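Print this page | E-mail this to a friend
8 comments | 277 shares

Games night finds a new home above the bakery

If you've been past the old Vekance showroom on a Wednesday evening lately and wondered what all the shouting was, I can tell you, as some of it was mine. The Ludex board games club has moved in upstairs, and I went along last week to see how they're getting on (and to lose very badly at a farming game I'd never heard of, more of which in a minute).

The club had been meeting in the back of the Bawa café until January, when the café started closing at six and everyone had to think again. They had a couple of weeks in people's front rooms, which was cosy but hard on the sofas. Then Reet Lill, who has run the club for the past 2 years, spotted a card in the bakery window offering the upstairs room for evening lets, rang the number from the pavement and had the keys by teatime.

"I didn't even ask if there was a loo," she told me. "There is, thank goodness, but you have to go through the flour store to get to it."

It's a good room, I think. It gets the warmth from the ovens downstairs and the smell comes up too, so by half past eight everybody is starving and somebody gets sent out for chips. The stairs are steep, mind, and Reet says anyone who can't manage them should ring first so that a game can be set up down in the shop instead. The baker is quite happy with that as long as the crumbs are swept up – his words, and I did laugh.
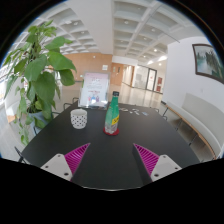 The tables were the big worry when the club moved, and they've done well there. Reet wanted ones large enough for the long games, the sort with a board that folds out and out again until you're holding your cards in your lap, and she found them when an office was clearing out. I'm very taken with the black ones, which make even a tatty old board look smart, though you do have to be strict about drinks. A green bottle gets its round red coaster, and I'd say the same should go for the spotty cup standing next to it, but I'm told I fuss! There's a clear stand at the far end with a poster in it as well, pink and purple lettering at the top and little coloured figures along the bottom, very cheerful.

As for my farming game, I came last out of five, having spent all my money on a barn and then forgotten to buy anything to put in it. A girl of eleven beat the lot of us and was very gracious about it. After that we had a quick round of something with dice, which I also lost, and then it was time to pack up. Packing up takes ages, by the way, because every last wooden sheep has to go back in the right bag.

The club has raised £580 towards the rent so far, mostly from a jumble sale and a sponsored all-nighter, and that will see them through to the summer. Wavitz, the toy shop by the station, has passed on a boxful of games with dented lids that it couldn't sell, and I can report that the insides are perfect.

Doors open at seven on Wednesdays and it's £2 a head, with under-twelves free if they bring a grown-up. You don't need to know any rules. Bring your own drink if you like, go round to the side door and ring the top bell – the bottom one goes to the baker's flat and he's up at three.

Comments (8) – showing newest 4

marjoriep: Is there anywhere to leave a bike? Last time I chained mine to the drainpipe I got a note.

Tobes: The farming game is brilliant once you get going. Don't buy the barn first though.

Hilly_D: My two came home smelling of bread and haven't stopped talking about it. See you next week.

oldrook: Any chess players among you, or is it all sheep?

Print this page | E-mail this to a friend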